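Parts Store Notes: Sloped Bins, Labels and the September Changeover

The changeover from flat-bottomed crates to sloped metal bins in the Fikthorpe parts store finishes this month. The notes below cover filling, cleaning and returns, and replace the sheet pinned up by the goods-in door. Please take the old sheet down if you still have a copy at your bench.

The old crates had two faults. Small parts gathered in the corners, where they were awkward to get at, and the crates flexed when lifted full, which split the label holders. Naledi Zulu measured the leftover stock in the crates over the summer and found 21 parts stuck in the corners of a single crate that the system showed as empty. The stock figure was corrected by hand, but the same error came back on the next count.

The replacement is an open bin in grey painted metal. The sides slope inwards towards the bottom, so parts move to the middle as the level drops. The slope works well for castings and turned parts. It works less well for flat plates, which tend to lie against the side and stay there. Plates will remain on the Lamasine shelving until we have tried a divider.

Filling. Tip parts in from low down, with the edge of the delivery tray close to the rim. Dropping them from height chips the paint, and chips of paint end up in the wash tank. Stop a hand's width below the top. A heaped bin cannot be stacked or moved safely, and the parts at the top get knocked out when the bin is shifted. 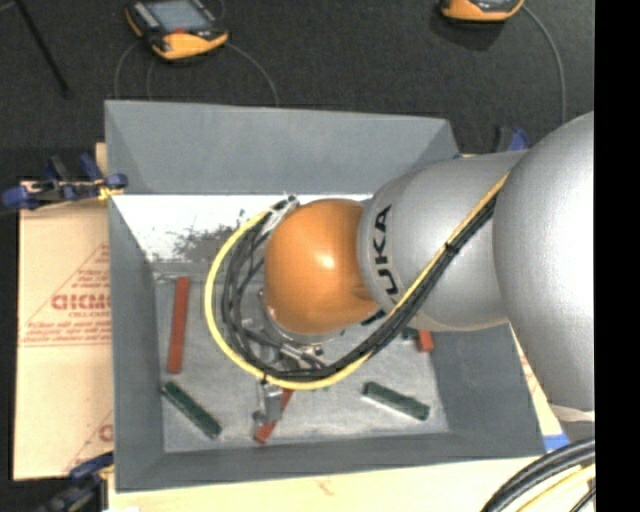 Do not mix batches. If a bin still holds parts from the previous delivery, either use them up or move them to a small tray with their own card. Laying new stock over old means the oldest parts are always at the bottom and are never used first. Yareli Ocampo found castings from three deliveries in one bin last month, and it took most of a morning to sort them out by batch mark.

Cleaning. Wipe the inside with a dry cloth each time a bin runs empty. Oil collects along the folds where the panels meet, and swarf sticks to it. If a dry cloth will not lift it, use Trimosum diluted as on the drum, then rinse and leave the bin upside down on the rack. Wire brushes and scrapers are not to be used on the painted faces. Bare patches should be touched up with the matt grey from the paint cupboard — not the gloss, which shows every scratch and peels at the folds.

Labels. Cards go on the outside of the near wall, at the left. Write the part number, batch and date of filling in marker. Part numbers beginning 274 also need the drawing issue, as two issues are in stock until the older one is used up.

Returns. Empty crates go to the Kruger cage beside the loading bay, stacked no more than 5 high, with label holders removed. Cracked ones should be put to one side for scrap. The cage is emptied at the end of September and any crates left at benches after that will have to be taken across to the main yard by whoever has them.

Questions about bin sizes go to Naledi. Requests for extra cards and markers go to Yareli, before noon if they are needed the same day.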